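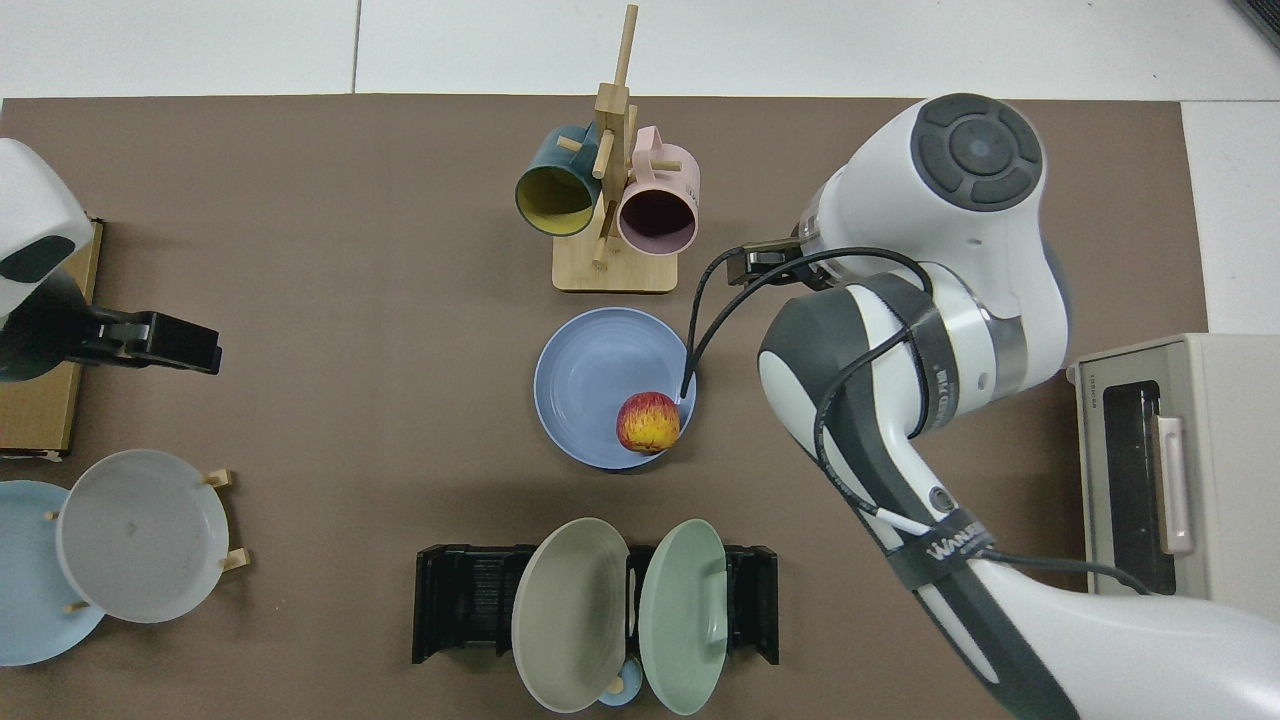 By Darius Bite
October 10, 2025

Graren task planner: frequently asked questions

What does Graren do?
It takes a short task written as text, such as "put the apple in the bowl," and turns it into a sequence of arm motions. Perception, planning and control run as separate processes and talk over a local message bus. Each can be restarted without stopping the other two.

Does it support two arms?
Yes. Both arms share one world model and one planner. Each has its own controller. The planner reserves space over the table for one arm at a time wherever the two workspaces overlap. If both arms need the same region, the second request waits in a queue. The order can be changed in the task file.

How does it handle objects that hang or stand, like mugs on a tree or plates in a rack?
Every object class has a support type: resting, hanging or slotted. A hanging mug gets an exit path that lifts along the peg before any sideways motion. A slotted plate has to be pulled straight up until it clears the rack. The wrong support type is the most common cause of a failed pick, so check it first.

My planner returns NO_GRASP for a mug that is plainly in view. Why?
Usually the handle is hidden and the rim grasp has been rejected by the collision check. Turn on the grasp overlay and look at the candidates marked red. If they all touch the stand, reduce the padding on the stand model. The default is 19 mm, which is generous for a thin post.

Are cables included in the collision model?
Only partly. Cables along the arm links are covered by a fixed margin. A loop that hangs below the gripper is not modeled, and it can sag into a bowl or drag across a plate rim. Set cable_sag in the arm profile to the longest drop you measure by hand. Kenta Iwasaki is working on a proper estimate from joint angles, planned for December.

Can it see transparent plates?
Not reliably. Depth readings on clear or translucent plastic are noisy, and the fitted shape can jump between updates. Mark the item as static in the layout file and the planner will use the stored pose instead. An opaque plate in the same stand needs no special treatment.

What rates do the loops run at?
Control commands go out at 60 Hz. The perception update is slower, at 17 Hz on our test machine. The controller interpolates between updates and stops the arm after 3 missed perception messages in a row.

Do I need to recalibrate after moving the table?
Yes, if the camera or either arm base has moved relative to the other. Moving the mat or the objects on it does not matter. Run the Plostano calibration tool and accept the result only if the residual is almost flat across the whole workspace – a slope toward one side means a loose mount.

Can I replay a failed run?
Use the replay command with the run folder. It feeds the recorded messages back to the planner with the arms disconnected. Logs from before the message format change have to be converted first – the converter is in the tools directory.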